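Last updated 02/10/2022

Wisier White Worktop

I've been selling the Wisier for a good while now and it's still the one I set up for myself whenever I need a clean place to work. It's a big, smooth white top with a slight shine to it, and there's really not much more to it than that, which is why I like it so much! No pattern, no fake grain, no printed ruler along the side that wears off by June. Drop a small screw on it and you'll find the screw.

I use mine for pretty much everything. Sorting parts, wrapping orders, laying out lengths of tube before I cut them (I have a tube habit, don't ask). White tube on a white top sounds like a terrible match, but with a decent lamp you get enough shadow to see what you're doing. If you work with a lot of pale stuff and your lighting is poor, get the gray Plollden top instead – same size, same price, and I promise I won't be offended.

The far edge stands up just a little. It's a small thing and it won't stop a marble that really wants to go, but it slows down pencils and it gives you something to push a square against. The other edges are plain, so you can slide things off into a box.

Cleaning: warm water, a drop of dish soap, soft cloth. For marker I use rubbing alcohol on a cotton pad and then rinse. Please don't go at it with the green side of the sponge. Ursina Bühler did that to hers the first week and she now has a very nice matte patch in the middle, which she claims she prefers.

It fits the Nepia trestles and the Hosia folding frame. The Nepia pair is sturdier, the Hosia is easier to put away, and I go back and forth on which one I'd keep if I could only have one. Four screws come in the bag with either. Don't overtighten them – snug is plenty.

I get asked about hot things a lot. Mugs are fine. Pans straight off the stove and hot glue guns lying on their side are not, so use a mat. Rupert Brunner wrote to ask about soldering and my answer is the same, put a mat down.

Order code 467. Tops go out flat, between two sheets of cardboard, and I ship them 3 at a time at most because the box gets too heavy for me to carry down the steps. If you need more I'll split the order and only charge postage once. Packing takes me a day or two, a bit longer before the holidays. Local pickup is always okay, just write first so I can have it by the door.
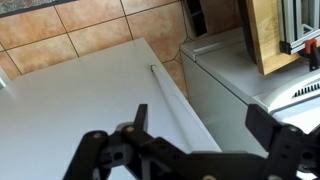
Wisier top with a length of white tube laid out along one side.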